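Hoscombe Community Help
Home > Cleaning and laundry > Toys and playroom

Cleaning a mixed box of play food for a toddler group: what temperature, and what about the fabric pieces?

Asked by Guadalupe Zavala
Viewed 993 times

I look after the toy kitchen at a toddler group in Hosgate. The set is mostly hard plastic, with a few soft pieces, and it all goes in the mouth sooner or later. At present I wipe everything with a damp cloth at the end of term. A parent has asked for something more thorough.

I have a domestic dishwasher with a 70 degree programme and a washing machine. There are 118 pieces on the inventory. Questions:

1. Can the hard pieces go in the dishwasher at 70?
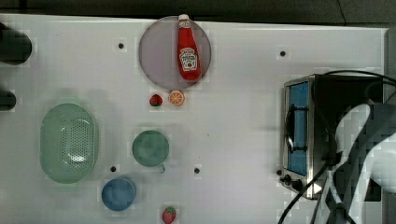 2. Can the soft pieces be machine washed, and if so, how are they dried?

3. Is a disinfectant needed as well?

The maker's leaflet was lost before I took over.

2 answers

Answer 1
Posted by mangate_dad

I put ours in the dishwasher and nothing melted. Top shelf. Wouldn't bother with the soft ones, just buy new.

Answer 2 (accepted)
Posted by Soledad Lozano

Sort by construction before choosing a method. Colour and size don't matter, but joints and holes do.

Solid or open hard plastic (plates, bowls, colanders): top rack, 50 degrees or lower if the plastic is unknown. Thin plates can warp at 70 and will then rock on the table. Keep them clear of the heating element and switch off the drying phase.

Hollow pieces (bottles, tins, most fruit): do not submerge. Water enters through the seam or the moulding hole and stays there. If a piece rattles or drips when shaken, it already has water in it. Wash the outside with warm water and washing-up liquid, rinse with a cloth, and dry upright. Printed paper labels lift after a few washes, so go round them.

Fabric and foam: these need separating again. Plain stuffed fabric can go in a mesh bag at 30 degrees on a slow spin. Foam holds a lot of water and takes far longer to dry than people expect.

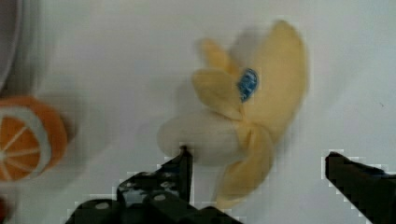

Press the water out between two towels and do not wring, as wringing tears the glue line where layers meet. Dry flat on a rack with air underneath and turn it every 6 hours. If the middle still feels cool against the wrist, it is still damp. Anything that smells musty after a full day of drying should go in the bin.

On disinfectant: for routine cleaning, detergent, rinsing and complete drying are enough. After a stomach bug, use a product suitable for toys, leave it for the contact time on the label, and rinse. Keep the soft pieces out of use until they have been washed and dried.

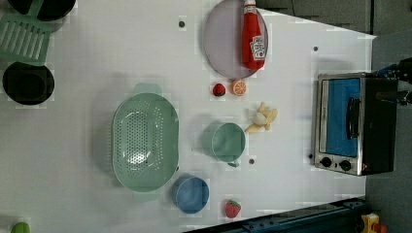 Comments on this answer

Guadalupe Zavala: Thank you. Two hollow pieces did drip when shaken. Is there any way to save them?

Soledad Lozano: If the water runs clear, leave them hole side down somewhere warm for a week. If there are black specks in it, throw them out.

bautista_k: Vinegar works on the specks.

Soledad Lozano: It does not reach the inside of the seam. I would still throw them out.

Related: Removing sticker residue from plastic crates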